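3. Materials and setting

Inger Lund and Rajkumari Singhal
May 29, 2026
Reading time: 4 min

3.1 The table and its covering

The work reported in this section concerns the small objects that people set out on a table before food is served, and the order in which they are handled. Earlier studies of table laying have mostly dealt with plates and cutlery. Bowls of fruit and bread have received less attention, although they are moved more often during a meal and are seldom returned to the place from which they were taken.

All sessions were held at the Bisgaard site, in a room set apart for the purpose. A green cloth was chosen as the covering for the table. Plain coverings of a single strong colour make it easier for a reader of the recordings to tell where an object ends and the table begins, and pale bowls in particular are hard to pick out against a white surface. The cloth was not ironed or pinned between sessions. Participants in the Dalora pilot had reported that a tightly stretched cover made them place objects more carefully than they would at home, and we wished to avoid this effect.

3.2 Bowls and their contents

Bowls were selected for shape before colour. A shallow bowl leaves most of its contents in view and allows an object to be lifted from the side, while a deep one must be approached from above. The shallow form was preferred for single items of fruit. It has the further property that a rounded object placed in it does not always settle in the middle, and the resting position was therefore recorded as part of the placing.
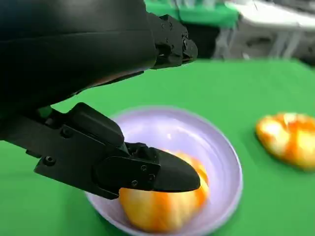 Figure 1. Mottled orange and yellow fruit in a shallow, pale bowl with a thin raised rim.

The resting position was noted in one of 4 classes: centre, near side, far side, and against the rim. Where an object was still being touched, no class was given until contact had ended. This rule was adopted after a first reading of the material, when the two readers were found to disagree most often on objects that had not yet been released.

Colour was treated as a property of the object and not of its kind. Many items used in the sessions are mottled or have more than one colour, and a single colour name would have hidden this. Readers were asked to write down up to two colours for each item, with the stronger one first. Where the kind of food could not be settled from the recording alone, the more general term was kept. An item that might be a croissant or a bread roll was entered as "bread or similar", and no attempt was made to correct the entry afterwards from the shopping list.

3.3 Objects away from the centre of the table

A table in use holds more than the items being moved at a given time. Bowls that are waiting their turn, clear containers and objects lying along the border of the cloth all limit the space in which something can be put down. In the Divance coding scheme such objects are left out unless they are touched. We considered this too narrow and entered every object that stood on or beside the cloth, including those that were never handled.

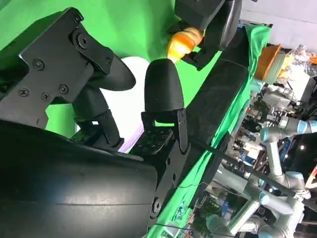
Clear containers presented a particular difficulty. Their outlines are often lost in reflected light, and in the first reading they were missed more often than any other class of object. A second reading was carried out in June of the previous year, limited to this class, and its results replace the earlier entries throughout.

The complete set consists of 415 placings drawn from 42 sessions. No session was longer than 30 minutes. Placings in which the cloth itself was shifted were kept, with a separate mark, as the movement of a cover may carry several objects with it. The object list and the reading rules are held with the Pureren archive and may be consulted on written request to the authors.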